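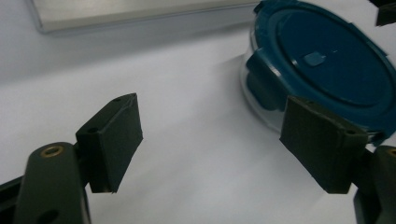
4. Filling and closing the round container

4.1 Before first use

1. Remove the paper sleeve and any labels from the container and lid.
2. Wash both parts in warm water with a mild dish soap. Do not use steel wool or scouring powder.
3. Rinse and let the parts air-dry, open side down, on a clean rack.
4. Check the rim of the container with a fingertip. If you feel a chip or a burr, do not use the container for liquids.

NOTE: The Jamura round series and the Dufour square series use different lids. A lid from one series may rest on a container from the other, but it will not seal.

4.2 Filling

1. Place the container on a flat, level surface such as a tabletop or counter. Keep it well back from the edge.
2. Wipe the surface under the container. Crumbs or grit under the base can scratch light-colored tabletops.
3. Let hot food cool until it no longer steams.
4. Fill to the fill line. For soups, sauces and anything else that will be frozen, stop 3/4 inch below the line.
5. Wipe the rim with a dry cloth. Grease on the rim is the most common cause of a poor seal.

CAUTION: Do not fill the container while holding it in one hand. A full container weighs over 427 grams, and a wet base slips easily.

4.3 Closing

1. Lay the lid on the container so that it sits level all the way around.
2. Press the center of the lid lightly with one palm and keep the pressure on.
3. With the other hand, press down along the rim, working in one direction, until you are back at the starting point.
4. Release the center. The lid should stay slightly drawn in. If it rises, open it and repeat from step 1.
5. Write the contents and the month (for example, "March") on a freezer label. Stick the label to the side of the container - labels on the lid get separated from the food when lids are swapped.

4.4 Storage

Refrigerator: Cooked food, up to 3 days. Leave a small gap between containers so that air can move.

Freezer: Stack no more than three filled containers. Do not stack until the contents are frozen solid.

Cupboard: Store empty containers nested, with lids upright in the Clernard rack (sold separately) or loose beside the stack. Closed empty containers hold odors.

CAUTION: Never place a closed container in a microwave. Remove the lid completely and reheat for no more than 300 seconds at a time, stirring between intervals. The container is not suitable for ovens, broilers or stovetops.

4.5 If the lid does not seal

- Rim greasy or wet: wash, dry and close again.
- Lid warped after dishwashing: soak in hot tap water for several minutes, lay flat under a plate and let cool. Use the top rack only.
- Container overfilled: remove food down to the fill line.
- None of these helps: order a replacement lid from Wotdale Parts, attention Kathleen Heffernan. Give the number molded into the base - the number on the lid is a mold number and cannot be used for ordering.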